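Pillby Family Centre
Spring premises check, 25 April 1999
Checklist with my comments

I've used the same sheet as last September so you can lay the two side by side if you want to. OK means OK, WATCH means I'll look again next time, and ACTION means somebody has to spend money or get a ladder out. I've put my comments under each line as the boxes on the printed form are far too small for my handwriting (and I've been told often enough that nobody can read it).

OUTSIDE

Front path and ramp - WATCH
The slabs by the ramp have settled a bit over the winter and one of them rocks when you stand on the corner. It's not a trip yet but a pushchair wheel finds it every time. The grip strip on the ramp is fine.

Side gate - ACTION
The self-closer has gone lazy again. If you let go from fully open it shuts, but from halfway it just sits there looking at you. I adjusted it twice and got nowhere, so I think the spring is done. Please pull it shut behind you by hand until the new one's on.

Boundary fence - OK
I measured it at the lowest point, behind the shed, and got 1260 mm, the same as in September. The bramble is coming through from next door but it's all above grown-up shoulder height so far.

Car park light - ACTION
Dead. It may only be the bulb, though I thought that last time too and it was the sensor.

Bins - OK
Lids on, wheels locked, nothing stacked against the wall. Lovely.

FIRE

Alarm test - OK
Tested from the call point by the back door and you can hear it in every room, including the toilets with the hand dryer going. The panel showed the right zone. Logged in the red book.

Extinguishers - OK
All tagged and all on their brackets. The one in the corridor had somebody's umbrella hanging from it, which I've moved to lost property.

Escape routes - ACTION
The back door opens easily and the push bar is good. The trouble is the corridor leading up to it, where we've got into the habit of leaving the folded tables. They need to live in the store, even on the days when it's a pain getting them back out again.

Emergency lights - WATCH
All came on. The one over the kitchen door was quite dim by the end of the test and I'd bet on it needing a battery before the autumn. 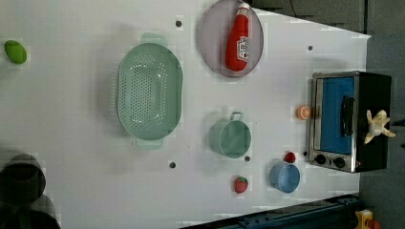
HEATING AND WATER

Boiler - OK
The Vermeulen is ticking along nicely after its service. The engineer's bill was £149, and I've stapled it to the back of the office copy. He said the pressure was a touch low when he arrived, so if you're passing the cupboard do have a glance at the dial. Don't top it up yourself, just leave me a note!

Hot taps - OK
The mixer valves in both washrooms are behaving. The cold tap in the second basin drips, and has dripped for as long as I've worked here.

Radiator covers - WATCH
One cover in the big room is loose on the window side. I've tightened the screws but the wall plugs have worn and they'll work out again.

ELECTRICS

Plugs and leads - ACTION
Everything had its test sticker apart from the tape player, which has come from somebody's home and needs testing before it's used again. It's in the office. I also found an extension lead plugged into another extension lead behind the piano. Please don't.

Fuse board - OK
Cupboard locked, key on its hook, trip switch tested. The labels on the inside of the door have faded so badly that I wrote them out again in biro while I was there.

FLOORS, DOORS AND WINDOWS

Big room floor - OK
No lifting at the joins. The new polish from Gasau is much less slippery than the old stuff and I'd happily stay with it, even if it does smell of pear drops.

Door finger guards - ACTION
The guard on the washroom door has split at the bottom. Zidport have the same pattern in stock and can deliver within 11 working days of the order, so I've filled the form in and it only wants signing. Until then the door stays wedged open during sessions.

Window restrictors - OK
Tried every one. The stiff one by the sink is still stiff.

FIRST AID

Main box - WATCH
Short of small plasters and the eye wash runs out of date in September. Gloves, triangular bandages and dressings all present. If you take the last of something, write it on the card in the lid.

Accident book - OK
Up to date and signed. There were 2 entries to do with that rocking slab, so perhaps I should have marked it higher.

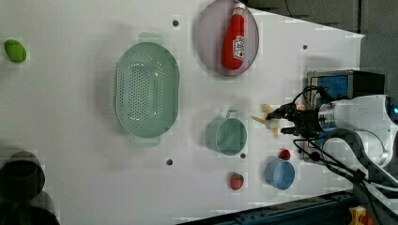 Maureen Tolley
Premises and Safety Officer, Pillby Family Centre

What happens next: I'm ordering the gate closer and the finger guard together to save on postage, and I'll have a go at the car park bulb myself once I've borrowed a long enough ladder. The corridor tables are down to all of us. Copies of this sheet are in the office and on the board by the kettle, and if I've missed something you trip over every day, scribble it on the bottom.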